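Flarley Wrist View Pack
Simulated wrist camera and parallel gripper for grasp testing

Product code: FWV-540
Supplier: Workeck
Current release: April

The Wrist View Pack lets you compare gripper and camera setups in simulation before you order hardware. It comes with a two-finger parallel gripper model, a wrist camera that can be moved along the palm, and the Strickland room set. The camera sits behind and above the palm housing, so both fingertips stay in view when the jaws are open.

Start with an open-jaw view and nothing between the fingers. It is the quickest way to see how much of the picture the housing takes up at a given camera position.

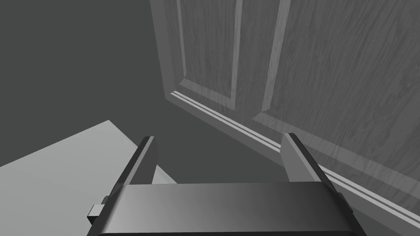

Jaws open, paneled door at upper right, gray room set.

Camera height and tilt are set in one file. Changes load on reset, with no rebuild. Up to 4 camera positions can be saved per gripper and run one after another on the same task.

What's included
Parallel gripper model with squared fingertips
Wrist camera with adjustable mount
Strickland room set
Small object set
Sample controller scripts
Comparison log, exported as a spreadsheet

Low objects are the harder test for this mount. The front of the palm can hide the near side of anything lying close to it, and a raised camera recovers part of that view. Stamatia Lazaridis, who wrote the sample scripts, suggests running each position at least 15 times before comparing results.
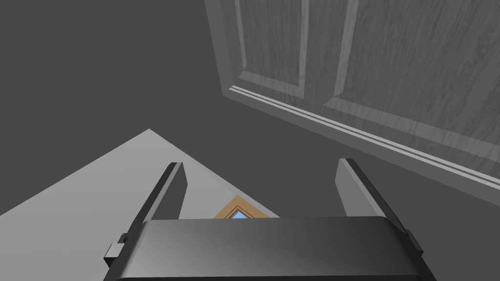 Blue object with a tan border between the open fingers, lower part hidden by the palm.

Specifications
Camera rate: 30 frames per second
Image height: 540 lines
Color: full color or grayscale output
Controllers: position, velocity
Arm models: Cloltley bench arm, or gripper only

Licensing
Sold per seat. Updates are included for one year. For lab licenses or a trial copy, contact Ulises Cuervo in Workeck sales.

Page updated Tue 6 May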